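I'd been promised a robot that does the washing-up, and I'll admit I turned up in Vodley half expecting to be handed a clean plate at the door. Elba Urrutia laughed when I told her. "Everybody wants the plates," she said. "My mother wants the plates. You'll have to wait for the plates."

She and Wenceslao Zapata run Petkov, a small outfit above a tile shop, and they've spent most of the year on what they call sink-side work – moving things, pressing things, putting things back. Elba used to fix dishwashers for a living, so she has strong views on all of it. I asked her straight out whether a machine could clear up my kitchen yet.

"Your kitchen? No," she said. "One job in your kitchen, if you leave everything where I ask and don't let the cat in, then maybe. People see a film of an arm folding one towel and think it can do the laundry. It's one towel!"

Wenceslao is the cheerful one. He thinks pressing a button is underrated as a chore, and once he'd said it I couldn't stop counting up the things at home that begin with one (kettle, washing machine, the extractor fan that never quite catches).
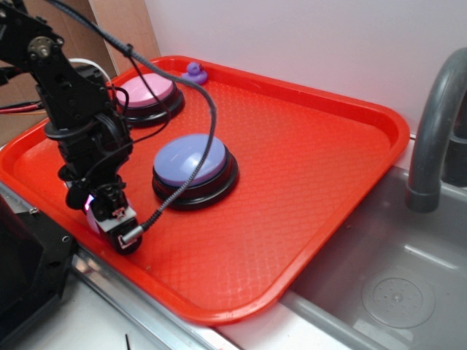
"A person doesn't think about how hard to push," he told me. "You just push, and if nothing happens you push again and swear at it. We have to teach all of that, apart from the swearing." They do 100 tries of a thing before they'll even talk about it, and 500 before they let a customer see. He showed me the notebook, which was up to 1641 and had coffee on it.

The customer they talk about most is Nélida Villalba, who runs the canteen at Fetthorpe and has 8 people on a good day. I rang her afterwards. She was polite about robots and very funny about trays.

"Trays are my life," she said. "They come back with soup on, they come back stuck together, once with somebody's car keys. If it can take a tray off me and put it by the sink, I'll have it tomorrow. But it's got to be as quick as Mared, and Mared is quick."

I put this to Elba, who groaned. Speed is the sore point. "We're slow," she said. "I can do it faster with a bad wrist. Ask me again in January." Wenceslao thought January was a bit soon, and they were still arguing it out when I went to find my coat.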